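White Tables at the Grinville Workroom

The workroom at Grinville has had white tables since it opened. This page covers the tables, where they stand, and how we look after them.
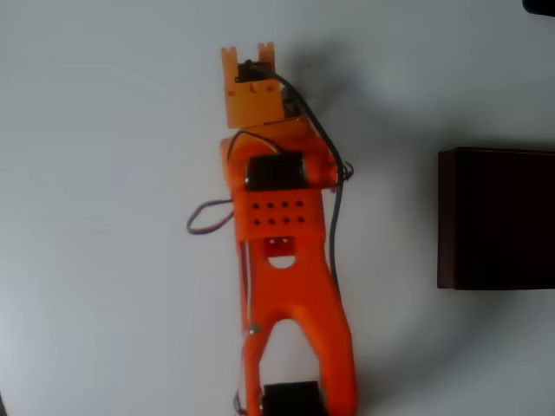 We started with two tables bought secondhand from an office in Genbridge and added to them as space allowed. The tops have always been white. Small parts are easy to find on white, and the ceiling lights don't have to work as hard in December, when it is dark outside by the time most people get here. Heriberto Arango does the repairs and wrote most of the notes that follow. Last updated 2024-03-20.

The long table
Runs along the north wall under the windows. It is 24 inches deep, so a person can reach the back edge without standing up. The front edge was replaced after years of clamps being put on without pads. Please use the pads. They are in the drawer at the left end.

The square table
42 inches on each side. It came from Genbridge and is the older of the two originals. One leg is a replacement and is slightly thicker than the others – you will only notice if you are under there looking for something. The top was sanded and painted once, and the paint lasted one winter before we gave up and put on a new top.

The other Genbridge table
Same maker as the square one but 48 inches long and narrower. It used to wobble. The floor was the problem, so it now stands by the door, where the concrete is level. If you move it for an event, put it back between the tape marks.

The MacLeod bench
Taller than the rest, for people who like to work standing. It was left to us when the MacLeod shop closed. The top was dark when it arrived and had a row of holes where a vise had been. Heriberto filled the holes and fitted a white top over the old one. The old vise is on the shelf under the window if anyone wants to put it to use.

The folding tables
Kept behind the door and brought out for open evenings. They are light and they scratch easily, so no soldering and no cutting on them. Two have stiff hinges. Open those on the floor, then lift them onto their legs with a second person.

Cleaning
Warm water and a drop of dish soap takes off most things. Wipe with a damp cloth, then a dry one. Pencil comes off with a plain eraser. For marker, use a little rubbing alcohol on a rag and stop when the mark is gone. Don't use scouring powder – it dulls the surface and the dull patch picks up dirt faster than the rest. Glue should be left to harden and lifted with a plastic scraper. The metal scraper is for the floor.

Scratches
Light ones we leave alone. Deep ones get filled with white repair paste and rubbed down the next day with 2000 grit paper, used wet. The match isn't perfect. On the long table you can find the repairs by running a hand over the top near the second window. If you make a deep scratch, leave a note on the board with the name of the table and we will get to it.

Cutting
Cutting mats hang at the end of the long table. The big one is for knives, and the two small ones can be used for anything.

Before you leave
Put tools back on the wall and sweep trimmings into the bin. Work left on a table overnight needs a card with your name and the date you plan to be back. Cards are in the box by the light switch.

What's next
The Grarkach annex should be ready for tables this year. We would like one more of the tall kind, in white, and are looking for a frame to build it on. If you have one in a garage that isn't being used, talk to Heriberto.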